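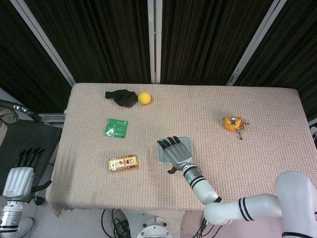 ## 3. Gathering the demonstrations

### 3.1 Workplace and equipment

All demonstrations used in this study were recorded at a single table in the Hofstetter laboratory between October and the closing of the collection on 19th November. The robot is a two-armed machine with five-fingered hands, and the camera is carried at its head, so that the policy is trained on the same view it will have when it acts (Figure 1). Dark curtains were hung behind the table after early trials showed that people walking past the work area changed the lighting enough to disturb the colour readings. The table cover was chosen for a similar reason: bare table tops gave strong reflections under the ceiling lamps, and small objects slid when a finger touched them lightly.

**Figure 1.** Head camera view during collection. The right hand is above the translucent light blue container near the centre of the table; the left hand is raised beside the near-left corner. Other objects on the cloth include a small yellow ball, a glossy green packet and a small cream and gold box.

The arms were controlled by an operator wearing tracked gloves. Finger positions were passed to the robot through the Drestik interface, which scales the motion of the human hand to the shorter reach of the robot's thumb. Operators watched the head camera stream on a screen and were asked not to look directly at the table. This rule made the work slower, but it kept them from relying on anything the policy would be unable to see.

### 3.2 Choice and placing of objects

Objects were drawn from the Skisorico set, which we put together from household goods differing in size, stiffness and surface. Soft items, shiny packaging and see-through plastic were included on purpose. Clear or partly clear containers are known to be hard to locate from colour images alone, and a fine chain gives a poor outline against patterned cloth. Before each episode a script named the objects to be used and the region of the table in which each was to be placed. The assistant then set them down by hand without correcting their angle. Objects not named in the instruction were left in view, and the operator had to work between them.

Instructions were written in plain sentences, such as "pick up the blue container", and were fixed before the episode began. Where an operator took hold of the wrong object, the recording was kept but marked as a failure; it was not given a new instruction afterwards. We return to the use of these failures in Section 5.

### 3.3 Recording and checking

In total, 3000 episodes were recorded by 7 operators. Each episode holds the head camera images, the joint positions of both arms, the finger commands and the written instruction. An idle hand was recorded in the same way as a working one. Earlier versions of our pipeline left out the resting arm, and policies trained on that data tended to let it drift towards the table.

Konrad Camenzind and Edeltraud Egger checked the episodes separately, using the replay tool in Vekmont. An episode was removed if images were missing, if the instruction did not match the objects on the table, or if the operator paused for so long that the motion could no longer be called continuous. After this step 702 episodes had been removed. Most of these came from the first weeks, before the glove calibration was repeated at the start of every session.

A further 400 episodes were set aside for testing and took no part in training. They were selected by object layout — no layout in the test portion appears in the training portion — and cover all operators. Differences between operators remain visible in the data, most clearly in the height at which the hand waits before closing. We did not attempt to even these out, and their effect on the trained policy is reported in Section 4.2.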